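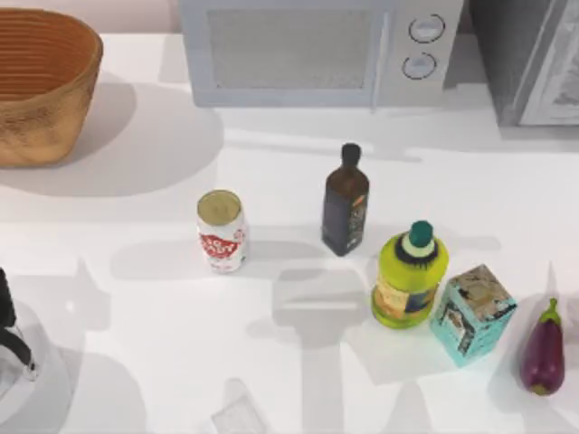

The robotics club at Drustow has no robot, a fact its captain brings up before you can. What it has is a simulated kitchen, a room full of school laptops, and 33 members who argue about eggplants. The eggplant stands upright on a white counter with a can, a couple of bottles and a small box, and a microwave waits behind them. "It's the best-behaved vegetable in the county until you touch it," the captain said. "Then it rolls."

The club is getting ready for the Clekance, a contest held each October in which student teams write code that tidies a kitchen existing only on a screen. Teams get 43 scored tasks. Drustow finished last year with a score of 2,918 out of 4,000, a number someone has since written on the whiteboard and underlined twice.

"We lost most of it on bottles," said the student in charge of grasping, a junior who took the job when the previous one graduated. "Our gripper would come in from the side, very confident, and take out the bottle and whatever was next to it. You don't get points for the second one."

The kitchen runs in Botia, the simulator the contest requires. The club's own planning code is called Softić, and two sophomores are rewriting it for the third time. I asked what was wrong with the second version.

"It worked," one of them said. "We just couldn't tell why, and that bothered people."

Practice runs go overnight. In the morning somebody reads the log out loud, in the voice of a sports announcer if enough people are awake. The club's advisor, who teaches chemistry, says she understands a third of it and signs the forms.

Would they like a real arm someday? The captain thought it over. "Sure. But you can't hit reset on a real kitchen," she said. "My mother has been clear about that."

Search this site Go

Get club news by email. Enter your address Sign up

Contact the newsroom | © Drustow Student Press, August 2026 | Back to top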